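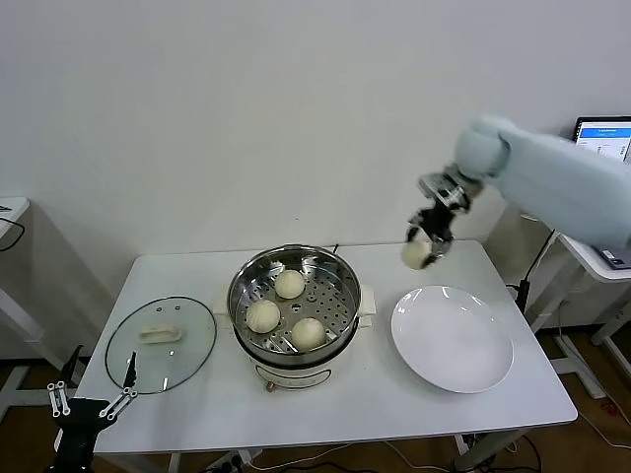
The GFCI outlet on the left side of our kitchen counter at Firkley keeps tripping, and I finally have a pattern to report! It let go 4 times last week, always on the same circuit as the Ikico mini fridge. I first blamed the small stuff we plug in, like that cream-colored electric steamer with the steel basket (great for buns, by the way), so I ran it alone at 700 watts for a whole lunch. No trip. Then the 600 watt toaster alone. No trip either, so I got pretty excited and went after the fridge.

Support > Electrical > Outlets > Ticket log

Update, 2018-11-18: unplugged the fridge and left everything else in place. The outlet held for 36 hours straight, longest run since August! Plugged the fridge back in and it tripped overnight. Moved the fridge to the hallway outlet, also a GFCI, and that one went too. Love it when a test comes out this clean.
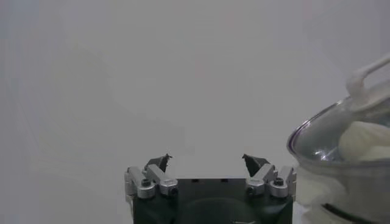 Could the outlet itself still be bad?
It's unlikely, as the same fridge trips a second GFCI on a different circuit. Check the fridge for current leaking to ground, starting with the defrost heater and the compressor.

Bangash Electric is lending me a leakage meter, so readings are next. The fridge stays unplugged until then. Please keep this ticket open and send over the Clollitz wiring diagram for the fridge if you have it.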